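Inskip Stores, Kamovgate
Bench and hand tool check, packing side
Sheet 2684
Date: 7 November 2020
Checked by: Lidia

1. Bench top clear of scrap card and tape ends
OK. Swept before the check.

2. Bench top wiped down
OK. One old glue patch scraped off. Use the plastic scraper for this, never a blade.

3. Side and back panels firm
OK. Pushed by hand at each corner.

4. Knives closed when put down
Action. One found open on the shelf by the door. Closed and put back. Reminder given at handover.

5. Knife slides lock properly
OK on all but one. Knife 953 slips when pressed. Taken out of use and tagged.

6. Spare blades in the lidded tin
OK. Tin was low in June and has been topped up to 400.

7. Used blades in the sharps tub
OK. Tub not yet at the line.

8. Boxes for boxed tools sound, flaps not torn
Action. 3 boxes with split corners flattened and put out for recycling. Skurnulen boxes are thin along the fold, so look there first.

9. Tools laid in the box with the flaps free to close
OK. Don't force a flap down over a handle. Turn the tool or get a longer box.

10. Cutting gloves on the hook
Left glove missing from the medium pair. New pair asked for.
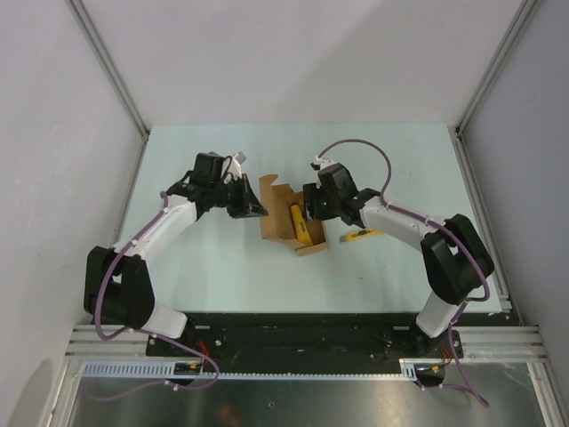 11. Floor under the bench
OK. Loose strapping picked up. Mat edge is lifting near the bin and needs taping down before the next check.

12. First aid box
Plasters low. Reordered.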